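第三章 下单之前:算账、量地方、排日子

写这份手册的时候,同事劝我把采购这一章放到附录里去,我没答应。前两章讲的是手持夹爪怎么拿、怎么开机,可是来问我问题的人,十个有八个卡在更前面:到底买几套?钱怎么分?东西到了往哪儿放?所以这一章我就按自己帮 Hutapea 项目做预算时的顺序来写,你照着一步一步填,填完基本就能拿去报批了。

3.1 先定任务,再定套数

1. 拿一张纸,把你打算采的动作写下来。别写“家务”这种大词,要写到“把毛巾叠成四折”“把瓶子放进盒子”这个程度。写不到这么细的,先划掉,等想清楚了再加回来。

2. 在每个动作后面标上“单手”或者“双手”。单手动作一套就够,双手动作要左右各一套,少一只都开不了工。

3. 数一数双手动作占多少。我们第一版清单里双手的占了一大半,原来打算买的单只套装当场作废,还好没付款!

4. 按工位算总套数:双手工位数乘以二,单手工位数乘以一,再加备用。备用我建议单独列一行,别混在工位里,不然审批的人一砍预算,最先砍没的就是它。

注意:左右手的握把是不是通用,各家不一样,下单前一定问清楚。Neltero 的报价单上左手件和右手件是两个编号,我头一回看漏了,差点收到一箱右手。

3.2 把预算拆成三块

我习惯把钱分成 3 块:本体、耗材、地方。本体就是夹爪、相机模块和配套的线;耗材是指垫、桌上摆的日用品、清洁用的东西;地方是桌子、灯、插座,还有租金。

5. 先填本体。把报价单上的每一项抄过来,含税不含税写清楚。我们向 Darkex 询价时,单套附件包报的是 2,403 元,这个数里不含备用指垫,得另外加。

6. 再填耗材。每个工位我给的是 2,000 元,听着不少,花起来可快了。纸巾、喷瓶、洗手液、零食袋、泡沫盒,这些东西单价都低,可是捏来捏去会坏,包装一皱样子就变了,得按批次补。

7. 最后填地方。如果用现成的住房或者办公室,租金可以填零,但是桌布、收纳筐、延长线别漏。

8. 三块加起来以后,留一笔机动。留多少看你们单位的规矩,我只提醒一句:机动款写明用途,比如“更换相机模块”,批得比较顺。

小心:不要为了省钱把耗材那一块压到底。夹爪买回来没有东西可夹,人坐在那儿干等,每天的工钱照付,这笔账比几包纸巾贵多了。

3.3 量地方

这一步最容易被跳过去。很多人觉得手持的设备嘛,不占地儿,有张桌子就行。桌子是要有,但是人站在桌前两只手都张开以后,胳膊肘往外撑的那一圈也得算进去。

9. 请一个个子比较高的同事站到桌前,双手各拿一样跟夹爪差不多长的东西,比画一遍清单上最大的动作。胳膊碰墙、碰柜子的位置,用胶带贴出来。

10. 看电源。充电口离桌子多远,线从哪边走,会不会从手底下穿过去,都记在图上。线太短的,现在就把延长线写进耗材;线太长的,买几个理线扣。

11. 看过道。桌子摆好以后,门要能全开,灭火器要拿得到,别拿箱子堵着。

12. 看光。白天拉开窗帘试一次,晚上开灯再试一次,两次差别太大的房间,加一盏灯的钱也要进预算。

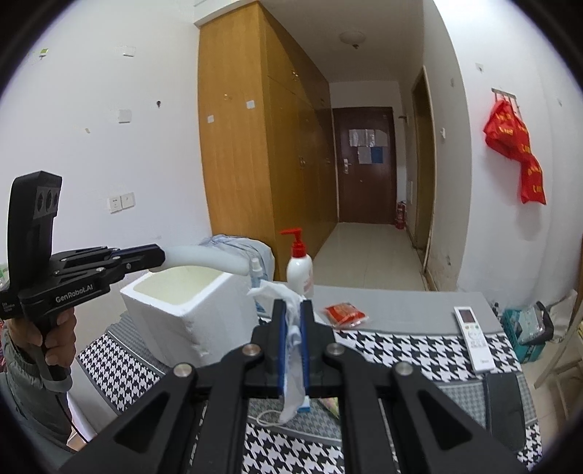
桌面的东西宁可杂一点。我一开始特别爱整齐,什么都要收走,桌布也选纯色的,Gindidero 那边的人看了计划以后建议我们按普通人家里的样子来布置。这一改,耗材清单反而好列了:家里有什么就写什么,遥控器、瓶瓶罐罐、一块布,很多可以直接从同事家里凑,不用新买。凑来的东西请贴个小标签登记一下,用完好还给人家。

13. 列一张“桌面物品表”,每样写三栏:名称、软硬、要不要备份。软的和一捏就变形的,备份多写几个;硬的、耐用的,一个就行。

14. 透明、反光的物品单独放一栏,先少量买,试过了再加。别一口气买一箱玻璃杯,我就干过,现在柜子里还有。

3.4 排日子

预算批下来,不等于第二天就能开工。我们是 2 月开始询价的,中间改了两版清单,等货又等了一阵。按我的经验,下单到能正式使用之间,至少留出 14 天,用来收货、验货、试装和教人。

15. 收货当天先拍外箱,再开箱。左右件分开摆,对着报价单一项一项勾。

16. 每只夹爪空手开合几下,感觉一下有没有卡顿,指垫有没有翘边。两只要一前一后地试,别同时试,出了问题分不清是哪只。

17. 用最软的东西做第一次试夹,纸巾就很好。夹得住、松得开,再换硬一点的。

18. 相机模块的镜头用干净的布擦,别用刚夹过纸巾的那只手去抹,纸屑沾上去挺烦人的。

19. 有毛病的当天就写邮件给供应商,附上外箱照片。拖到验收期以后再说,人家不认的。

注意:教人的时间请按“每人半天”排。有人上手快,有人握着握把手腕发僵,需要多歇几回。别把第一天就排满产量,我排过,后来整张表重做。

3.5 关于租还是买

经常有人问能不能先租。能,我自己就是先租后买的。清单还在大改、双手动作的比例还没定下来的时候,租比较划算;清单稳定了、一周里大部分日子都要用,就买。签租约前看两条:指垫磨损算谁的,押金多久退。这两条合同里没写的,让对方补上再签。

还有一个折中的办法,就是本体租、耗材和地方自己出。这样换型号的时候桌子和物品都不用动,只是握把的尺寸可能会变,3.3 里贴的胶带要重新贴一遍。

附:报批前自查

动作清单写到具体动作了没有
左右手件的编号核对了没有
备用套数单独列行了没有
指垫有没有另外加进去
延长线和理线扣写了没有
验货和教人的日子留了没有

本章更新于 2024年8月18日。各家报价随时会变,表里的数字请以你手上最新的报价单为准。开机和配对的步骤见第二章,指垫更换见第四章。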